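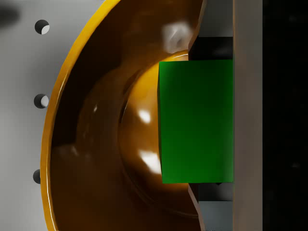
Who is responsible for checking a robot's grip limits before a task is approved?

The site operator is responsible, and the check must be signed before the first run.

Chapter 5. Grip Limits and Approval

Under the Clorley Code, every handling task has a written grip limit. The limit states the greatest force the fingers may apply and the heaviest part they may carry. At the Kivelthorpe plant, the force limit is 400 newtons for fixed arms.

Section 2 sets out the approval record. A task is first tested in simulation, then repeated on the floor at reduced speed. Any change to the fingers, the part or the program cancels the approval. Students should read the Grestdale case before starting the exercises.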